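Chapter 2
Housekeeping for People Who Would Rather Not

Dust is the oldest lodger in any home and pays no rent. In October the town of Korko asked 40 households how often they wiped a table. The answers were heroic — and mostly untrue.

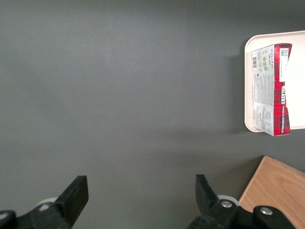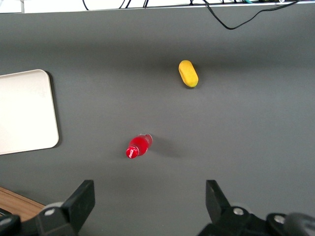
Grey tabletops, both views.

SURFACES

We begin with the flat ones. A table collects crumbs, post and good intentions, and only the crumbs respond to a cloth. Shelves wait until page 18.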